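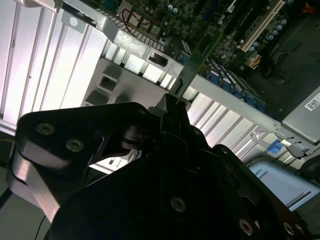
Gredover 668 desktop case, second week with it

Quick one, I have to get back to work. Moved my whole build into the Gredover 668 on 21st May and have had the side off more times than I planned, so here are my notes.

Paid 100 plus shipping from Hadau. Came double boxed, no dents. Screws in a little bag, not labeled. Sort them before you start.

Good stuff first. Slot covers are reusable. Ribbed, light colored, they screw in and come back out, none of that snap-off-and-bend garbage. My old Saber case had the snap kind and I sliced a thumb on it. Sheet metal feels decent. Edges rolled where your hand goes, mostly. Plenty of room around the board for big hands.

Now the crossbar. Silver bar, runs right across the cards, holds them down. Nice idea. Great if you ship the PC or haul it to a friends place. Cards don't sag. But the gap between bar and board is tight, and a card has to go in behind it at an angle. Green cards, dark green board, not much light down there... bring a flashlight. You can take the bar off first. Two screws, one of them sits in a dumb spot. I skipped it for the small cards and took it off for the long one. Wish I'd taken it off every time, would of saved me a scraped knuckle.

Lay the case on its side for any of this. Standing up it's a pain.

Fans: one included, ok, a bit whiny at full speed. Swapped mine. Dust filter is thin mesh, clips on, falls off if you look at it wrong. Cable space behind the tray is fine for a normal power supply, tight with a fat one.

Manual is one folded sheet and teh drawing of the bar is for a different model I think. The Prakinthorpe forum has a better writeup, thread 2,307, scroll past the arguing.

Would I buy it again? Yeah, at that price. If you swap cards every week get something without a bar. For a build you leave alone it's solid.

8 out of 10. Lost points for the filter and that second screw.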